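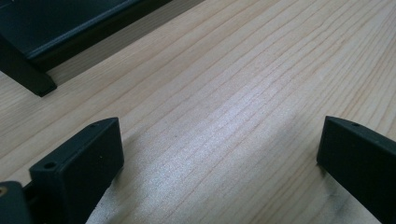
O tampo claro de uma das mesas, com os veios da madeira à vista.

Oficina de arrumação da Orlow reabre inscrições para agosto

2023-07-29

Quem já abriu um armário à procura do açúcar e acabou com três frascos de farinha na mão vai gostar desta notícia. A pequena oficina de arrumação doméstica da Orlow, que na primavera enchera depressa e deixara muita gente de fora, volta em agosto com mais sessões, mais mesas e o mesmo tema modesto que lhe deu fama entre a vizinhança: o que fazer com uma prateleira pequena, daquelas de pousar em cima da bancada, para que ela sirva a casa e deixe de ser um sítio onde as coisas vão ficando esquecidas.

As sessões decorrem na sala de trabalho do rés do chão, a mesma da edição anterior, com a sua alcatifa cinzenta, as paredes claras e as mesas de tom de madeira que toda a gente elogia à entrada. É uma sala sem luxos, mas tem boa luz, e a luz faz muita falta quando se quer ler um rótulo ou perceber se um frasco ficou bem fechado. À tarde, o brilho no tampo chega a ser tão forte que há quem mude de cadeira duas vezes antes de encontrar o lugar certo.

O orientador continua a ser Amirhossein Daneshvar, que passou boa parte da vida a montar e a arrumar despensas de cafés e de casas particulares e que fala de prateleiras com um carinho que contagia. Começa sempre devagar. Pede às pessoas que contem o que têm em casa, em que divisão, quem lá chega e quem não chega, e só depois passa à mesa. «Uma prateleira de dois andares parece pouca coisa, mas é ali que pomos a mão todas as manhãs, ainda meio a dormir», disse-nos, enquanto procurava os óculos que tinha pousados na testa. «Se o açúcar está onde a mão já vai sozinha, o dia começa melhor.»

O exercício principal é muito simples e, talvez por isso, demora mais do que se espera. Cada mesa recebe uma estante de bancada com dois níveis e alguns recipientes para guardar alimentos secos, e a partir daí é experimentar. Daneshvar gosta de começar com poucas peças, às vezes só com duas, de alturas diferentes, e pede que se olhe para elas um bom bocado antes de acrescentar seja o que for. O mais alto atrás ou ao lado? A tampa que se desenrosca perto da borda ou mais para dentro? Há espaço para levantar o frasco sem bater no andar de cima? São perguntas pequenas, dessas que em casa se resolvem à pressa e mal, e que ali se discutem com uma seriedade enternecedora. 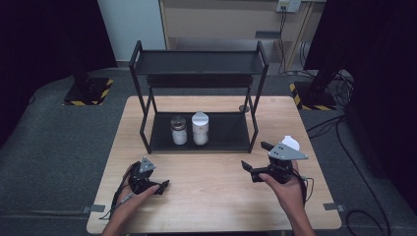 Estante preta de dois níveis com dois recipientes brancos no andar de baixo, sobre uma das mesas da sala.

Uma das coisas em que o orientador mais insiste é no andar inferior, que costuma ser maltratado. A maior parte das pessoas enche primeiro a prateleira de cima, por ser a que fica mais à vista, e empurra para baixo aquilo de que não gosta ou de que não se lembra. Daneshvar propõe o contrário: em baixo, o que pesa e o que se usa todos os dias; em cima, as coisas leves, os chás, os guardanapos, um livro de receitas se houver quem o abra. Quanto ao espaço livre, pede que não se tenha medo dele. Uma estante com folga limpa-se num instante, e uma estante apinhada acaba por não se limpar nunca (palavras dele, ditas com um suspiro de quem já limpou muitas).

Também se fala bastante de recipientes, e aqui as opiniões dividem-se. Há os partidários do vidro, que querem ver o conteúdo e saber quando é preciso comprar mais, e há os que preferem as latas e os potes brancos por acharem que dão sossego à cozinha. Na última edição a conversa prolongou-se tanto que comeu o intervalo do café, e houve mesmo uma senhora que regressou na sessão seguinte com cinco frascos embrulhados em jornal para defender o seu ponto de vista – e defendeu-o muito bem, diga-se. O orientador não toma partido. Só recomenda que o sal e o açúcar nunca fiquem em recipientes iguais sem etiqueta, conselho que arranca sempre uma gargalhada a quem já se enganou num bolo.

O programa de agosto tem três módulos, e quem quiser pode inscrever-se apenas num deles. O primeiro é o da estante de bancada, já descrito. O segundo trata de gavetas e vai ser dado com material cedido pela Verine, uma casa de ferragens do bairro que empresta corrediças, divisórias e uma caixa inteira de puxadores desirmanados. O terceiro é novidade e dedica-se à mesa de trabalho em casa, com os seus fios, papéis e canetas que já não escrevem, e será preparado com a ajuda da Kamath, o atelier de marcenaria que fica na mesma rua e que promete levar amostras de madeira para quem quiser aprender a cuidar de um tampo sem o estragar com produtos demasiado fortes.

Na edição da primavera passaram pela oficina umas 233 pessoas, número que surpreendeu a própria organização, habituada a grupos de bairro bem mais pequenos. Desta vez cada sessão terá no máximo 19 lugares, para que haja mesa para todos e tempo para conversar, que é metade do prazer. Quem ficou em lista de espera será contactado primeiro, por telefone ou por correio eletrónico, e só depois se abrem as restantes vagas.

Não é preciso levar nada, embora seja bem-vindo quem apareça com um frasco teimoso, uma tampa que não fecha ou uma fotografia da prateleira que mais lhe dá que fazer. As fotografias, aliás, são muito úteis, porque permitem ao grupo dar palpites sobre casas verdadeiras, com as suas esquinas tortas e as suas tomadas no pior sítio possível. Pede-se apenas que os alimentos venham bem acondicionados, por respeito à alcatifa, que já recebeu na primavera a sua dose de arroz.

As inscrições fazem-se ao balcão da Orlow ou na papelaria Canine, onde há também folhetos com o calendário completo das sessões. O módulo da estante repete-se na primeira e na última semana do mês; o das gavetas e o da mesa de trabalho ficam para as semanas do meio. Quem tiver dificuldade em subir o degrau da entrada deve avisar no momento da inscrição, para que alguém abra a porta lateral.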